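FOR RELEASE: Jun 12, 2018

Kinunside Workshop Opens Its Doors in July So the Public Can Watch a Robot Poke Around in an Office PC

KINUNSIDE – Flikance, the repair automation outfit best known locally for the noise of its loading dock, will hold its first open day this July. Visitors will see a robot arm at work on the insides of a desktop computer, a job most people hand to a nephew.

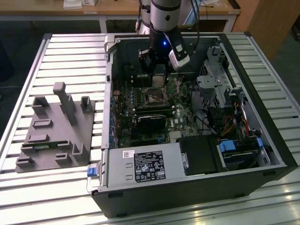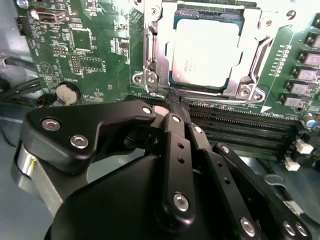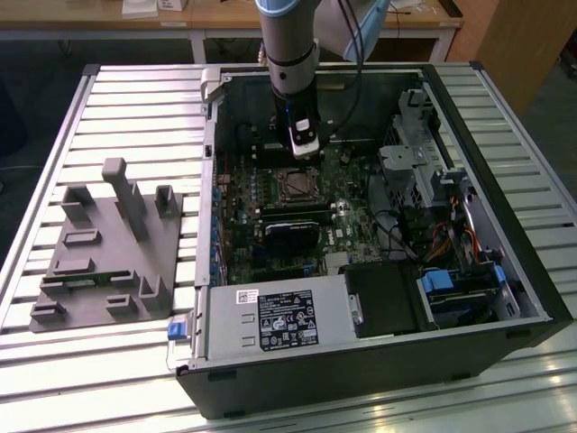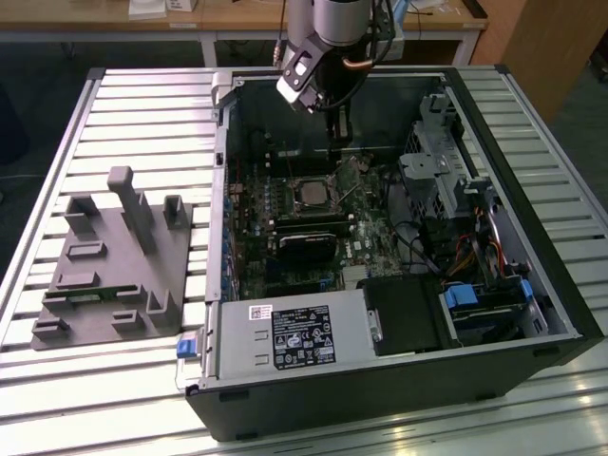 The robot arm and gripper at work on an opened desktop computer, Flikance workshop, Kinunside.

The demonstration belongs to Bivano, the company's project on taking apart and rebuilding used office machines. Memory modules and processors are the main attraction. Both are small, both dislike being dropped, and neither was designed with a robot's feelings in mind. The gray fixture plate beside the computer has holders in several shapes and gives the arm somewhere to put things down, a courtesy many human technicians have never extended to themselves.

Bivano has logged 477 practice runs to date. Flikance describes the results as "encouraging," a word it chose after some discussion. Visitors hoping for speed are advised to bring a coffee.

Each session lasts 40 minutes, including 20 minutes for questions. Groups are limited to 22 people, the number of chairs the company owns. Guests will watch from behind a marked line and are asked to stay there even when they are sure they could do it faster.

The open day takes place in the Charpentier building, ground floor, entrance at the rear. Admission is free. Places must be booked in advance through the Flikance front desk, which answers the phone most mornings. Old computers will not be accepted at the door.

Press visits can be arranged before the open day on request.

###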